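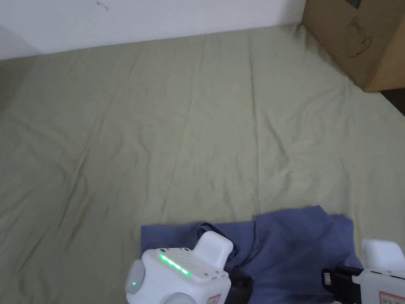

*Page last changed: 27 Feb 2020*

# Wanted: people to fold shirts with our grippers (paid, Uldale)

I'm looking for 18 people to come and handle laundry with a pair of hand-held grippers, one in each hand, and then tell me which set of jaws they'd like to throw out of the window. If you can fold a shirt on a bed, even badly, you can do this!

We're a small group at Vostance, and we've got two kinds of jaw to choose between. One is the Wallner, a stiff one that bites down hard. The other is the Brarodell, which gives a bit more and (in my hands anyway) takes a while to get used to. I've used both so much that my opinion is worth very little by now, so I need fresh hands.

## What you'd be doing

You stand at the side of a bed and work on ordinary clothes and bedding, mostly shirts, pillowcases and the odd towel. Picking up a flat sleeve is the hard bit. You squeeze, the jaws close, and either you've got the cuff or you've got a pinch of bedsheet as well – it takes most people a few goes to feel the difference.

Each visit is 77 minutes long, including a tea break and a short form at the end. I'd like you to come for three visits: one with the Wallner jaws, one with the Brarodell, and a last one where you swap between them whenever I ask. The order of the first two is drawn from a hat, so please don't ask for a favourite.

The grippers have cameras on them and we record the whole time you're working. Your hands and forearms will be in the recordings, and your voice won't be. I'll send you the consent sheet beforehand so you can read it at home with a biscuit.
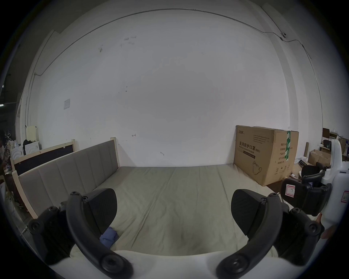 *Gripper number 7 on the right, and the bed beyond the black fingers.*

## Who I'm after

- Anyone over 18 who can stand for a while and has reasonable use of both hands
- Left-handers, please! I never get enough of you
- People with small hands, or very large ones, as the grip has to suit both
- No need to know anything about robots

If you've got a sore wrist or shoulder at the moment, leave it for now and write to me later. There'll be another round in October, when I hope to have a lighter grip to try as well.

## Money and getting here

You get £171 for all three visits, paid after the last one, and if you have to stop early I'll pay for the visits you've done. Bus fares within Uldale are on top – keep your tickets. We're up one flight of stairs and there isn't a lift, sorry.

Wear something with sleeves you can push up, and leave rings and bracelets at home if you can.

## How to sign up

Use the contact form on the Vostance website and put "shirt folding" in the subject line. Tell me which hand you write with, whether mornings or afternoons are better, and whether you've ever used a litter picker (I'm serious, those people are brilliant at this). I'll write back with a few times to pick from.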